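4. Course Project: Racking Plates with Two Arms

4.1 Setting

The Jelura project ran as the lab part of a one-term course in robot learning. Students came from mechanical engineering and computer science, and most of them had never controlled a real arm before the first session. Etelka Bodnár taught the course. Veronika Erdős ran the lab hours and wrote the first version of the recording software, which the students called Durka and which we will also call Durka here.

Each team worked on one household task for the whole term. This section covers the plate task, taken by the Szilágyi team (named after the room they met in). The other teams' tasks are left to Section 5, where the results are put side by side.

We chose plates because the goal is easy to state and the motion is hard to get right. A plate lying flat has very little for a gripper to hold. It has to be lifted by the rim, turned on its edge, and lowered into a slot that is not much wider than the plate is thick. Students could judge a result at a glance, and they could usually agree on what had gone wrong.

4.2 Task and workspace

The workspace is a beige table with a slightly raised strip along the back. A dark wooden dish rack with upright pegs stands near the center, and three round plates – light blue, pink and green – are used with it. A pair of pliers with orange and black grips and a clear plastic bag lie on the rear strip. Neither is part of the task, and the policy is expected to leave them alone.

Two arms work from the front of the table. An episode starts with the rack empty and all plates on the table. The operator picks a plate, brings it to the rack and lowers it between the pegs, then goes on to the next. The order of the plates was left free for the first recordings. That turned out to be a poor choice, and we return to it in Section 4.4.

Durka stores the camera images together with the joint positions and the gripper openings of both arms. A wrist view is useful at the moment of grasping, when the rim is close to the fingers. It is much less useful once the arm is moving fast, since the image blurs and the rack is often out of view. The wider view shows the rack and the plates together, but an arm can cover part of a plate just when the student wants to see it. Figure 2 shows both kinds of view.

Figure 2. The plate task. The first picture is a wrist view, with the gripper fingers close to a green dish. The other three are wider views of the table and both arms. The pink plate is upright at the right end of the rack in the second and fourth pictures, and the rack is empty in the third.
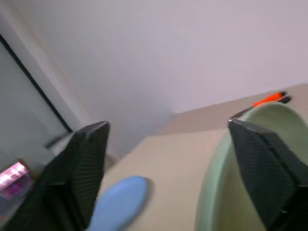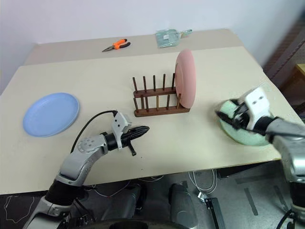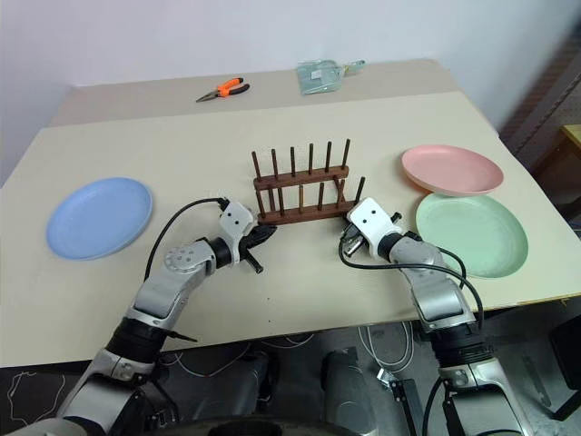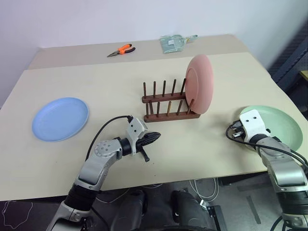 Should students record their own demonstrations, or train on a set prepared by the instructors?

We had them record their own. It takes up a large part of the lab hours, but students who have driven the arms themselves find faults in the data much sooner, and they write better notes on why an episode should be dropped.

4.3 Recording and review

The team recorded 1,582 episodes over the term. An episode was one attempt at one plate, from the first motion of the arm until the gripper had let go and moved clear. Failed attempts were saved as well, with a short text note typed by the operator.

Every episode was then reviewed by a student who had not recorded it. The reviewer played it back at normal speed and marked it as keep, drop or discuss. Episodes marked discuss were taken up at the weekly meeting. The most common reasons for dropping one were a long pause in the middle, a second grasp on the same plate, and a camera stream that had stopped before the motion ended. After review, 1,109 episodes were left for training.

The pauses deserve a comment. New operators tend to stop just before the plate reaches the slot, look at the rack, and then go on. A policy trained on this data learned to stop there too, and in some trials it never started again. Erdős first tried to trim the pauses by script. The script also cut slow but useful motion close to the pegs, so the team went back to marking these episodes by hand.

4.4 Changes made during the term

The largest change was to fix the order of the plates. With a free order, two operators could begin from nearly the same table and go for different plates, and the trained policy would sometimes drift between two of them without closing the gripper on either. The recordings made under the fixed order are tagged in the data set, and the older ones were kept only where the order happened to match.

A second change concerned the grasp. At the start, operators took the rim wherever the gripper met it. By November the team had agreed to take each plate on the side nearest the rack and to keep the wrist angle steady until the plate was over the slot. This made the motions look more alike and also made them easier to teach to new operators.

The software changed less. Durka gained a button to discard an episode while it was still being recorded, and the note field was moved to the same screen. Students had asked for both in the first week. A plan to log contact forces through the Clovari interface was dropped for lack of time.

4.5 Evaluation

The final policy was tested in 157 trials. A trial counted as a success when the plate stood in the rack without being held and no other plate had been knocked out of place. Plates that ended up leaning over the pegs were counted as failures, even if they did not fall. One student ran the trial and another scored it from a printed sheet, and the sheet was signed by both.

The plates were set out by hand before each trial, using a list of positions drawn up in advance. We did not mark the positions on the table itself, so there is some spread between trials that we cannot measure from the logs. Bodnár suggested reporting the scores separately for each plate, and we do so in Section 5. Students also handed in a written account of the failures they had seen – these accounts were graded, while the success rate of the policy was left out of the grade.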